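The Carrot Shift

They gave me the toys because I used to run the packing line at Kargate, and I suppose somebody upstairs thought a carrot was a carrot.

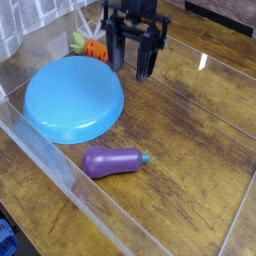
1. Morning

I start at six, same as I did on the line. Back then there were 61 of us and you couldn't hear yourself think. Now it's me, Decha and the arm, and Decha only talks about football. My job is to put things on the table — a carrot, an eggplant, a blue bowl turned upside down — then step back and let it have a go. After 100 goes I'm allowed a tea.

Boonmee rang at the first tea break. She took the money and went to her sister's in December, and she wanted to know if it was any good yet.

"Depends on the vegetable," I said.

She laughed so much she dropped the phone.

2. Afternoon

Montri came down from the office with a form about "role satisfaction" (his words, poor lad). I asked him what happens to me once it can pack a real box. He said there'd always be a need for people who understood the work, and then he looked at the carrot for quite a long time.

I moved the eggplant a bit closer to the bowl, which is how Boonmee would have had it, and pressed the green button.

"Go on, then," I told it.

Decha put his sandwich down and came over to watch.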